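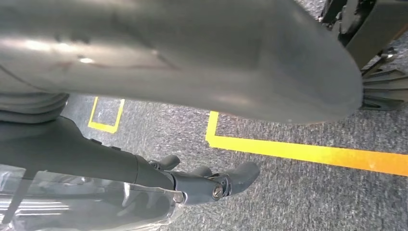
I love carpet. I have loved it through two decades of people telling me to rip it out, and I'd like to make the case for it now, while there is still some left to defend.

If you've looked at a house listing lately you know how this goes. "Hardwood throughout" gets its own line, sometimes with an exclamation mark. Carpet gets mentioned only when it has been removed. My neighbor's realtor walked into her perfectly nice den in Lardale last October, looked down, and said "well, that can come up," as if the floor had a rash. It was a good wool carpet! She had napped on it, raised two kids on it and wrapped every birthday present on it, and she was being asked to feel embarrassed.

Let me start with sitting, which I think is the whole argument in one activity. People who live with carpet sit on the floor. They sort photos down there, they do puzzles, they fold laundry in front of the TV with their backs against the couch, they lie flat on their stomachs to read the Sunday paper. In a house with hard floors everybody perches. You get a room full of chairs and a large shiny area in the middle that is only for crossing. I've been to parties in rooms like that, beautiful rooms, and by ten o'clock everyone is standing in the kitchen. Put the same people on carpet and somebody's shoes come off, and then there are four of you on the floor around a bowl of chips and the evening has properly started.

Then there's the noise. I lived for 2 years under a family with laminate, and I knew which of them was home by the heel strike. They were lovely people and I came to dread them. When they moved out, the landlord put down a plain low-pile carpet with a decent pad, and the next tenant could have been running a tap school for all I heard of it. My friend Fumiko Murakami teaches piano out of her front room, and she had the same thing in reverse – she took up the carpet, the piano turned harsh and clattery overnight, and she spent 935 dollars on rugs and pads trying to get back to where she'd been. She got most of the way there. She's a much better sport about it than I would have been.

I know what people say about dirt. They say carpet holds it, and yes, it does. So does a hard floor, except that on a hard floor it travels. Anyone with a long-haired pet has watched a gray tumbleweed drift out from under the sofa at the exact moment company arrives. Carpet keeps its dust in one place until you come by with the vacuum, and I happen to enjoy the vacuum. I like the stripes. I like backing out of the room so the stripes stay perfect, and I like that they last until the first person wants a glass of water. If you have allergies, or if you simply hate vacuuming, then fine, get wood, and get it with my blessing.

Stains are the harder objection, and I won't pretend I've never cried over one. There's a patch of mine, near the bookcase, where a pot of beet soup met its end, and I tried everything on it – club soda, dish soap, a paste of baking soda that somebody's aunt swore by. It's still faintly pink. I've moved a chair over it twice and moved it back both times, because the chair looked silly there and I'd grown used to the pink. Blot, don't rub, and use cold water. That is all the cleaning advice I have.

What I'd really like is for people to stop treating the floor as something that has to look good from the doorway. Get down on it before you decide anything. Take off your shoes, lie on your back for a few minutes, look at the undersides of your furniture. Try it in winter, early, before the heat comes on. A floor is the one part of the house you touch all day long, and we've been choosing it by photograph.

And please, if you do buy carpet, spend on the pad. I mean this with my whole heart. A cheap carpet over a thick, dense pad will feel better underfoot than a fancy one over a thin pad, and the store will try to sell you the opposite because the pad is the part you can't show off. Ask to stand on the samples in your socks. They'll let you. I did it at three different stores, and at the last one the salesman took his shoes off too.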